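Gevari Home
@gevarihome
February 21, 2022

Floor day. Short thread on how I clear a room before I vacuum, for the people who asked after the kitchen one.

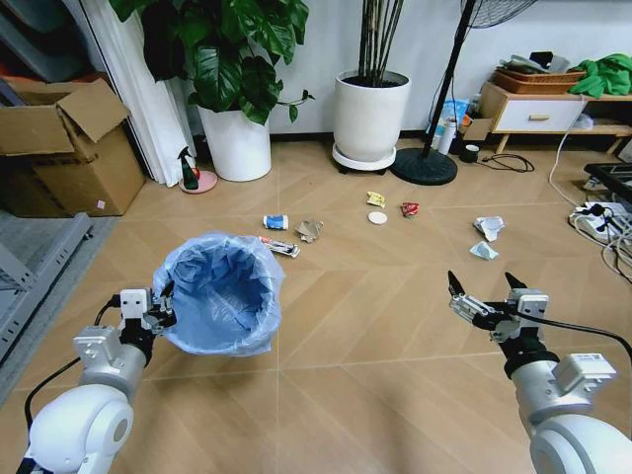

Wrappers, a can, some tissue or paper. Blue bag in the bin.

1/ Bin goes to the mess. I used to carry things to the kitchen one handful at a time and I'd end up doing dishes instead.

2/ Big stuff first. Cans and lids get a look before they go anywhere. Our building takes cans in the recycling but not the soft wrappers, so those go in the bag.

3/ Foil I squash into a ball. Small flat bits of it slide under the fan base and stay there until March.

4/ Tissues and paper scraps last. They're light and they blow around if the fan is on — turn the fan off.

5/ Herringbone pattern hides crumbs really well. I get down low and look across the floor toward the light. Then vacuum along the room, then across it.

6/ Plants: the leafy one stays put and I go around the pot. The other one is on a wheeled stand so it rolls out of the way. Best thing I've bought for this room.

7/ Spray bottle lives on the little pink tray by the curtain. Without a tray it left rings.

8/ Bags are from a roll of 100, Tulex, light blue. Thin but fine for dry trash. For anything wet I use 2.

9/ Yes, the cardboard box is still there. It's going out with the next paper pickup. I keep one big box open for packaging and flatten it when it's full.

10/ Someone asked about mopping. Damp cloth only on this floor, wrung out hard. I had a Mukard steam mop and sold it.

Hallway closet next. It has shoes in it from two apartments ago.

191 likes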